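Hi Sarla,

October update on the Killano dance series, as promised. I know you like the money part first, so I'll get it over with and then gossip for the rest of the page.

We've drawn down the second payment and we're inside it. The rehearsal hall came in at 899 a week, which is what we signed for, and Srivastava Lighting has agreed to hold its summer price until we wrap. The one line that's over is music clearances. Two of the old film songs we wanted for the semifinal have rights split between heirs who don't seem to talk to each other (I've now been on the phone with both sides, and they're lovely people, separately). I've moved 3000 out of travel to cover it. You don't need to sign anything for a move that size, but I'd rather you heard it from me than found it in the spreadsheet!

Auditions are finished. Eirlys Parri ran the last round and she was ruthless in the best way, so we're down to the final group and the standard is a lot higher than I was expecting when we pitched this to you in the spring. There's a pair of sisters who do a comic number to a train song that had the whole crew humming it through lunch. I don't want to oversell them, but keep an eye out when the rough cut reaches you.

Judges. Ashok Pandey has signed, finally, after a very long back-and-forth over his call times. He won't start before 10 a.m. and I gave him that. Shanti Uniyal is still a maybe. She loves the format, she's said so twice, but she has a film that keeps shifting its dates and her manager won't commit until those settle. If she drops out I'd like to bring Eirlys over from auditions to the panel instead of hunting for another big name. She's funny and the dancers listen to her. Tell me if that worries you on the publicity side.

The host question is closed. Vikas Bhardwaj did a full practice episode with us and he was so relaxed that we stopped looking. He's a bit long-winded on the links between acts (I timed one and then wished I hadn't), so the writers are giving him shorter cards. He took it well. He also asked if he could dance in the opener, and I said yes before checking with the choreographers, who have since forgiven me.
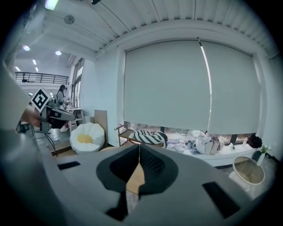

Killano progress report, October

Schedule next. We've shot the opening titles and all of the hometown segments except one, which got rained out and is being redone before the semifinal. Episode one is in the edit at Rundano and I've seen the first half. It's too long and the audition section drags, but the last ten minutes are really good, and the editor has already found most of what can go. Sound is behind. The hall has an echo that we didn't catch in the test, and we're hanging drapes along the back wall to see how much that takes out. If it doesn't do enough I'll need to talk to you again about a different room for the final, and I'll have a price ready before I call.

Costumes are on track. Jakness is making the group outfits and the fittings start once the final running order is locked. The soloists are bringing their own or working with their families, and a couple of those have gone way past anything we'd have dared to design.

What I need from you:

Your notes on the title card. Three versions went over with the last batch and the team leans toward the yellow one.

A yes or no on Eirlys as backup judge, before I speak to Shanti's manager again.

The name of whoever is handling the press launch on your end. I keep getting forwarded.

Next report will come with the rough cut of episode one and the new clearance figures. Call me any afternoon if you'd like to talk through the judges, I'm at the hall until 7 most evenings and I pick up between run-throughs.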